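How do you sort a mixed heap of produce without bruising the small stuff?

Posted by sallell_kitchen, Home & Kitchen > Food Storage

Hello everyone, and thank you in advance for reading, because I know I tend to go on. We joined a produce share in June, and every delivery comes in one big bag with everything in together. Oranges, potatoes, cherry tomatoes, whatever was ready. I tip it out on the kitchen table, usually before 7 in the morning when the house is quiet, and then I stand there wondering what to pick up first. By the time I'm done there's always a tomato or two with a split skin, and the potatoes have left grit on everything.

I have a big fruit bowl, a couple of shallow dishes and a cupboard under the stairs that stays fairly cool. I also have an oilcloth on the table that I love and would like to keep nice. So my questions are what order you sort things in, what can share a bowl, and whether the tomatoes really have to stay out of the fridge. My mother always kept hers in there and we all lived to tell the tale!
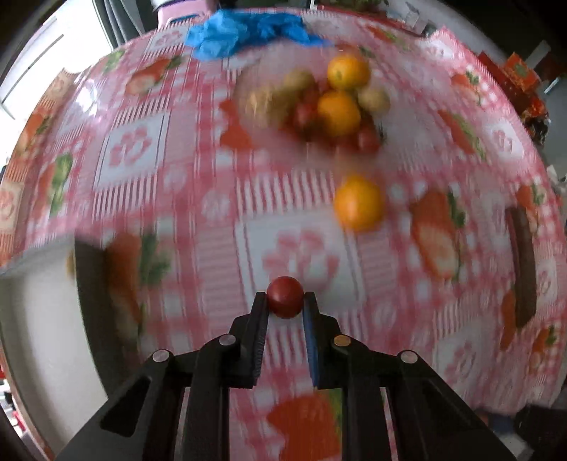 Oranges, potatoes and cherry tomatoes on the strawberry-or-tomato oilcloth (we have never agreed which it is)

I should add that there are no small children in the house, so nothing gets eaten straight off the table, which would at least solve part of the problem. Any advice is welcome, including the kind that tells me I'm overthinking it.

Tamar
Member, 3,520 posts

What a cheerful tablecloth, I would say tomatoes, but I can see why you argue! I've had a mixed share for years now and I do it the same way every time. Small and soft first. Pick the cherry tomatoes out from among the bigger things one at a time, with your fingertips, and put them in a shallow dish in a single layer if you have the room. Don't scoop. Scooping is how they get squashed against the potatoes.

Then take the oranges off, starting at the top of the heap so nothing rolls. They can go in your fruit bowl if you'll get through them within the week, or in the fridge drawer if you won't. Potatoes last. Brush the dirt off over newspaper and leave them unwashed until you want to cook them, then put them in a paper bag with the top folded loosely and into that cupboard under the stairs. Dark, cool and with a bit of air is what they like. Keep onions somewhere else if you get those too.

As for the tomatoes, I leave mine on the counter while they finish ripening – they taste better to me that way – and once they're fully ripe and I can see I won't keep up, into the fridge they go. Take them out a while before supper and they're perfectly good. Your mother was no fool. Any that have split should be used that same day, and I just throw them in a pan with some oil and garlic.

For the oilcloth, a damp cloth with a drop of dish soap, and wipe the grit away gently so it doesn't scratch the pattern. An old towel under the heap helps as well.

Gasser
Member, 700 posts

put a towel down. tomatoes in a bowl, potatoes in the dark, done. I've never had a bowl of oranges last long enough to worry about

Jarix
Member, 3,000 posts

I agree with most of what Tamar says, though I do it the other way around and take the potatoes off first. To my mind they're the heavy ones and the ones that do the damage, so I lift them away (lift, don't drag) and then the rest can be picked over at leisure with a cup of coffee. If your tomatoes are buried deep, this may suit you better.

One more thing, do check the oranges for soft spots before they go in the bowl. One bad one at the bottom will spread mold to its neighbors, and I have lost a good half of a bowl that way while I was off visiting my sister. I turn mine over every couple of days now.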